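Pile AA
21 nov. 2024, par la rédaction de Prokau

La pile AA, c'est ma vieille copine des tiroirs : un petit cylindre de 1,5 V, appelé aussi LR6 quand il est alcalin (et R6 en saline). On la trouve dans les télécommandes, souvent par deux, côte à côte et tête-bêche.

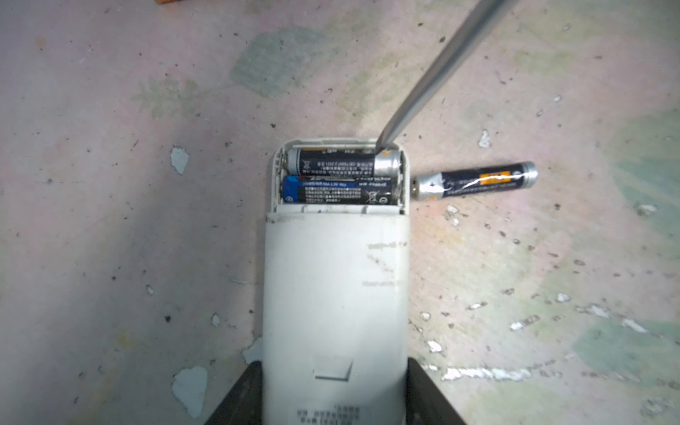

Pour changer les piles, moi je coupe l'appareil, je fais levier doucement et je remplace tout le jeu d'un coup ! Mélanger vieilles et neuves, c'est chercher la fuite.
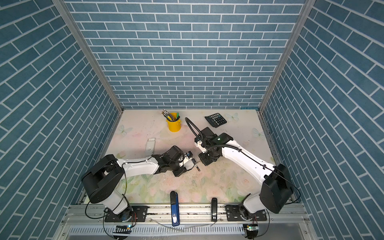 Reste la question du sens, qui m'a longtemps embrouillée. Le plus est du côté du petit téton, le moins du côté plat, posé sur le ressort. La gaine, elle, change selon les marques : un corps noir à bout doré, comme celle que tient la pince près du centre de la table, se reconnaît de loin.

Commentaires

Hestside : Chez moi elles tiennent 6 mois, pas plus...

Nivima : Et on les rapporte au magasin, pas à la poubelle !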